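Home Issues Authors Subscribe Search this journal Enter keyword Go

4. What the bins hold at the end of the day

4.1 Background to the claim

The idea that shared toy bins "sort themselves" has been repeated so often in writing on play spaces that few authors still bother to give a source for it. In its usual form, the claim says that small items drift to the corners of a metal bin while larger ones stay near the middle, and that a person looking for a given piece can therefore find it faster in a bin that has been left alone than in one that has been tidied. The Demusberg report is the text most often cited. We have read it three times and can find only one table that bears on the matter, and that table does not say how the bins were handled between one look and the next.

Our own interest is practical. The Paltik toy library lends out building blocks in mixed lots, and its stock list runs to 3845 pieces. Returned lots are tipped into open metal bins and wait there until someone puts them back on the shelf. If the bins did sort themselves, the staff could be spared a good deal of work. We doubted it from the start, and the reader should know that.

4.2 Which bins, and what counts as "left over"

We looked at bins after the main emptying, when most of the blocks had gone back into their boxes and only stray pieces were left on the floor of the bin. This is the stage at which the corner claim ought to be easiest to test, as there is little else in the way. Packaging was left where it lay. Earlier studies took it out first, a choice we find hard to defend – clear plastic takes up room, hides small pieces and may well hold them in place.

The remains of a lot can be very sparse. In the case shown in Figure 3, what is left of the blocks is a red-orange one toward the middle of the floor and a much smaller blue one in a near corner, with crinkled clear plastic toward the other near corner.

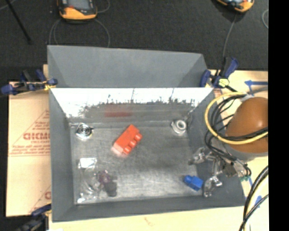
Figure 3. Open metal bin with stray building blocks and clear plastic.

A supporter of the corner claim would be pleased with such a case, and we can see why. The larger block is near the middle and the smaller one is in a corner, just as the story says they should be. But a story that needs one large thing and one small thing will be borne out by chance a good part of the time. A bin has four corners and sloping walls, and a piece dropped near a wall has few other places to go. Size need not come into it.

There is also the matter of the round fittings. Where a bin has fittings in its back corners, those corners are partly taken up and offer less room for a block to settle. The Demusberg table treats all four corners as equal. Hrefna Lauritsen, who read an early draft of this section, thought we were making too much of this, and she may be right, but we would want to see bins with bare corners before giving way.

4.3 The trouble with shine

Polished metal raises a second problem that the earlier work passes over. A bright block near a shiny wall throws a dull patch of its own color onto that wall, and a person glancing in may take the patch for a second piece. Grecu's notes on bin checks speak of "hard to place" items along the back wall. We suspect that a share of these were never items at all, though the notes are too thin to settle it.

Glare from plastic has the same effect in white. Staff told us that they reach for the bright spot first and find wrapping. How much time is lost this way we cannot say, and we are wary of the figures that have been offered, including the 700 hours a year quoted in the Uretus pamphlet. No method is given for that number. It would be a remarkable amount of time to spend on wrapping.

4.4 What we are willing to say

We see no good reason to leave bins untidied in the hope that they will sort themselves. Single cases that fit the claim are easy to find, and we have printed one. Cases that do not fit it are less often written down, which makes the published record a poor guide to how common they are. Until someone follows the same bins from filling to emptying, with the plastic left in, the corner claim should be treated as a habit of speech among people who work with bins.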